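Care and Assembly FAQ: Molded Plastic Stools

Filed under: Help > Seating > Stools and step seats

Last revised 25/12/2024. Maintained by Reinaldo Mendonça, product support, Brever.

These answers apply to the Jiltham range of white molded stools with detachable legs. They don't cover the folding models or anything with a metal frame. Replacement parts are listed by model number, which is on the card packed with the legs.

Do I need tools to put the stool together?

No. The legs are a push-and-turn fit. Each one goes into its corner socket with the tab facing the outside of the seat, then turns clockwise until it stops. If a leg won't turn, take it out and look for a sliver of plastic left over from molding. A fingernail will usually remove it. Do not use a hammer or mallet. A leg that needs to be hit has been put in at the wrong angle.

What is the best position for fitting or checking the legs?

Seat down, legs up, on a flat surface at about waist height. A folded towel under the seat will protect a polished table.

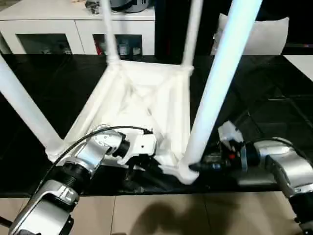

Leg fit is easiest to judge when there is no weight on the joints. Hold the rim of the seat with one hand and push each leg sideways near its tip with the other. With the stool turned over like this on a table, all four corners are in plain sight, and so are the two diagonal ribs that cross in the middle of the seat. Run a thumb along both ribs while you are there. Any ridge or step you can feel should be checked under a good light for a crack.

A small amount of flex at the tip of the leg is normal. Movement at the socket, where the leg enters the seat, is not. Back the leg out, wipe both surfaces, and refit it.

Why does my stool rock?

Check the floor first. Turn the stool a quarter turn and try again. If the rocking stays with the same spot on the floor, the floor is uneven. If it moves with the stool, one leg is not fully home or one foot is worn. Refit all four legs, even if only one seems loose, because a single low leg can make the one across from it feel like the problem.

If it still rocks after that, swap two legs diagonally. A change in the rocking points to a leg. No change points to the seat, and the seat should be replaced.

What do the ribs under the seat do?

They carry the load from the middle of the seat out to the corners. A flat sheet of the same plastic would sag. The ribs let the seat stay thin and light enough to lift with one hand. They also collect dust and dried soap, particularly at the point where they cross.
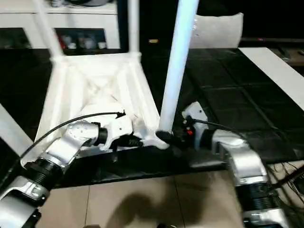 Reading time: 4 minutes

How should I clean the underside?

Use warm water, dish soap and a soft brush. An old toothbrush reaches the corners between the ribs. Work from the center out to the rim, tip the stool to drain it, and dry it standing upright so water doesn't sit in the recesses. Most people never turn the stool over, and the underside is usually where bathroom residue builds up.

Avoid scouring powder, acetone and anything sold as a paint remover. Diluted bleach is acceptable for mildew if you rinse it off within a few minutes. Bleach left overnight will turn white plastic yellow and the color can't be brought back.

Can I use it in the shower?

Yes, with the rubber foot caps fitted. The caps are sold separately under the Brevside name and come in packs of 4. Without them the feet can slide on wet tile. Take the caps off now and then and let the inside dry.

Can I stand on it?

No. The stools are made for sitting only. For reaching shelves, use the Jenkins step, which has a wider base and a textured top.

How often should I check the joints?

For home use, twice a year is enough. We suggest January, when many households are moving furniture around anyway, and again in midsummer. Schools, clinics and changing rooms should check monthly. At every check, look at the place where each leg joins the seat, since most cracks start there.
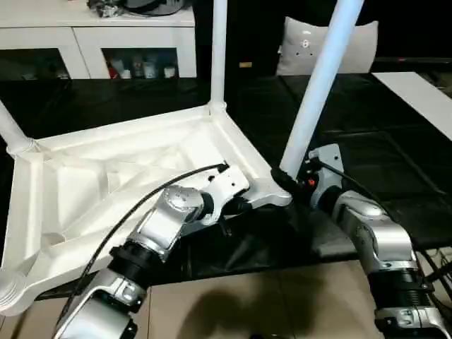

Seat underside with ribbed panels and leg joints.

What should I look for at the joints?

Three things: white stress marks, hairline cracks and gaps. Stress marks are hard to see on white plastic, so hold a flashlight low and to the side. A hairline crack will usually catch a fingernail. Stop using the stool if you find one. Glue is not a repair, and neither is tape.

How were the joints tested?

Our bench test presses down on the seat and releases it 2,000 times, after which the legs are taken out and the sockets inspected. The test is done at room temperature. Plastic is more brittle in the cold, so a stool kept in an unheated garage should be brought indoors for an hour before it is used.

Can I return a stool after assembly?

Yes, within 45 days, with all four legs. Pack it with the legs removed and laid inside the seat shell. Foot caps that have been used in a bathroom can't be returned.

Related help topics
Replacing worn foot caps
Yellowing and stains on white plastic
Jenkins step: load and safety notes
Finding your model number
Storing stools in a garage or shed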